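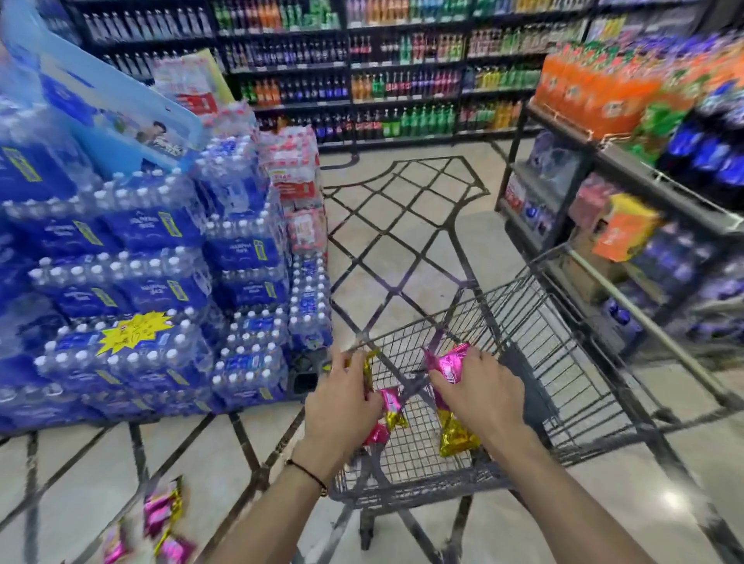
Super Visas and Spare Rooms: What I Learned About Bringing Parents to Canada

Term project report, Community Studies

I picked this topic because half the people in my apartment building in Plandalness seem to be waiting on somebody's paperwork. My question was pretty simple (or so I thought back in January): when a family wants a parent or grandparent to come and stay for a long while, what does the waiting do to the household?

I started with a survey at the Tapsell Settlement Centre, where I already help out with the homework club. I left a stack of forms by the front desk and got 34 back, which blew me away — I'd been hoping for a dozen! Then I did longer chats with 7 families who had ticked the box saying they'd talk to me. I've left all names out, as promised.

The first thing people wanted to talk about was money. Under the super visa, the child or grandchild doing the inviting has to show they earn enough, and the visitor needs private medical insurance as well. Four of the families told me the insurance was the hardest part to budget for. One mum had spent her evenings comparing quotes on her phone while the kids were in the bath, and she could still rattle off the deductibles.

The second thing was the house itself. People get a room ready long before there's any answer. I saw a bunk bed taken apart, a den with a new door on it, and a crib that had been moved into the hallway "for now" (over a year ago, her words). Two families had been refused once and applied again with a longer letter and more bank statements. Both said the refusal letter was so general they had to guess what to fix.

I also sat in on the Trurka drop-in, a Tuesday-style tea and forms thing in the library basement, and used Kilon, the centre's booking system, to see which kinds of appointments filled up first. Visitor visa help was always gone before tax help, even in tax season.

What I'd change: my survey was only in English, which was a bit silly for this topic, and everybody I reached had already found the centre. I'd love to hear from families who are doing it all on their own. I also should have asked the grandparents more — I only spoke to one, and she mostly wanted to know if I was eating properly.

My blank survey form and the interview questions are in the appendix.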